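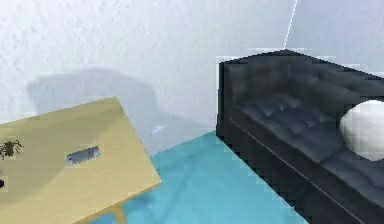 Pre-run inspection, home arm build, simulation room and bench
Shop: Flalell shared workshop, bay 4
Inspected by: Nicanor Quiroga
Build owner: Maximiliano Insaurralde
Revision: August

Result codes: OK, FIX (correct before next run), HOLD (no powered motion until cleared), N/A.

Part A. Simulated room

A1. Room loads without errors in the log. OK
A2. Table and sofa have collision shapes enabled. OK
Comment: The sofa uses one box for the seat and one for the back. The tufting is visual only. Do not rely on it for contact tests.
A3. No stray geometry in open space. FIX
Comment: Pale blue-white sliver in the gap between table and sofa, near the corner of the tabletop. Nothing under it. Find the parent in the scene tree before deleting. If it belongs to the arm model, the base transform is wrong and A5 has to be repeated.
A4. Objects on the table are named and have mass set. FIX
Comment: The flat grey rectangular piece is named. The dark spiky one still has the default name from import. Mass is zero, so it will not respond to a push.
A5. Arm base position matches the bench drawing. HOLD
Comment: Pending A3.
A6. White sphere on sofa is set to static for table trials. OK
A7. Render edges acceptable for camera tests. FIX
Comment: Blocky outline on the sofa against wall and floor. Raise the sampling setting and rerun. MI says the detector was tuned on the coarse setting, in which case keep both and label the output folders.

Part B. Bench, power off

B1. Base plate bolts tight, paint marks aligned. OK
B2. Dornetti supply unplugged and output discharged before covers come off. OK
B3. Cable slack at elbow through full hand-moved travel. FIX
Comment: Cable rubs on the bracket at the end of travel. Move the tie back one hole.
B4. Joint stops fitted on both sides. OK
B5. Skov driver boards seated, no exposed strands at the terminals. FIX
Comment: One strand out at terminal 11. Cut back and fit a ferrule.
B6. Floor tape in place and reach zone clear. OK

Part C. Bench, power on, arm unloaded

C1. Emergency stop drops motor power from any pose. OK
Comment: Tested in 2 poses, arm raised and arm extended. Arm sags when raised. Support it by hand stand before servicing.
C2. Speed limit set in the controller, not only in the script. HOLD
Comment: Limit is in the script only. A restart clears it.
C3. Encoder count at home position repeats. OK
Comment: 1,008 on each restart.
C4. Nornetti relay audible on stop and on reset. OK

Open holds: A5, C2. Simulation may continue with the arm disabled. The bench arm stays locked out until C2 is closed and initialed by both names above.

Key is in the drawer under the vise.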